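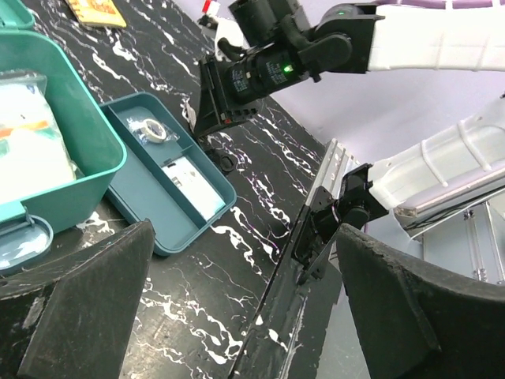 Packing Table Assistant, Part Time (Two Openings)

Zerkix is hiring two part-time assistants for its household supplies packing room. The work is sorting wrapped goods into storage boxes, checking them against an order sheet, and getting the boxes ready for pickup. No experience is needed. We train everyone at the table during the first two weeks.

About the job

We pack refill orders for small offices, guest houses and day care centers. Most items arrive already wrapped in plastic. Each order gets its own open storage box, and the box stays with the order until it leaves the room. On a normal day shift the room sends out 88 boxes. Before holidays it can reach 100.

You would work at a standing-height table with one other person. Stools are available for anyone who wants one, and you can switch between sitting and standing as you like.

What you will do

- Read the order sheet and bring the right storage box to the table
- Place wrapped packages in the box with the printed side up when there is room
- Set aside any package that is torn, open or badly crushed
- Put heavier items in first and soft items last
- Initial the sheet and move the finished box to the pickup shelf
- Wipe down the table at the end of the shift and put empty boxes back by size

Boxes are washed once a week. Everyone takes a turn at this, including the shift lead.

What we are looking for

You should be able to read printed labels in English and lift up to 30 pounds. You need to be on your feet or on a stool for most of a four-hour shift. Careful work matters more to us than speed. A box with the wrong package in it has to come back, be opened, and be packed again, and the customer waits another two days.

You must be 18 or older. A high school diploma is not required. If you have worked in a stockroom, grocery store, mail room or kitchen, mention it in your application.

Hours and pay

The morning shift runs from 7:30 to 11:30 a.m. and the afternoon shift from 12:30 to 4:30 p.m. Please tell us which one you prefer. One opening is on each shift, so we may ask if you can do the other.

Pay is $19.50 an hour, paid every two weeks. After 800 hours you move to the next pay step. There is a paid 15-minute break in each shift. Part-time staff earn sick time from the first day and can join the dental plan after 90 days.

The room

The packing room is on the ground floor of the Anozie Building, with a level entrance from the parking lot. It is heated in winter and has fans in summer, but it does get warm in the afternoon. Wear closed shoes and clothes you can bend and reach in. We supply gloves and aprons. Lockers are in the hallway and you will need your own padlock. Bus 68 stops across the street.

We keep food and drinks away from the packing table. The break room has a refrigerator, a microwave and a coffee maker.

How to apply

Send a short note with your name, phone number, preferred shift and the earliest date you can start. A resume is fine but not necessary. You can also fill out a paper form at the front desk between 9 a.m. and 3 p.m.

Applications are open through the end of May. Mogens Fogh, who runs the packing room, reads all of them and will call to set up a visit. The visit takes an hour. You will see the room, pack a few practice boxes, and have time to ask questions. The hour is paid whether or not you are offered the job.

If you applied last year and would like to be considered again, send a new note. We did not keep the old forms.

12 shares | 3 comments

Contact: Zerkix Packing Room, front desk, Anozie Building | © Zerkix | Back to top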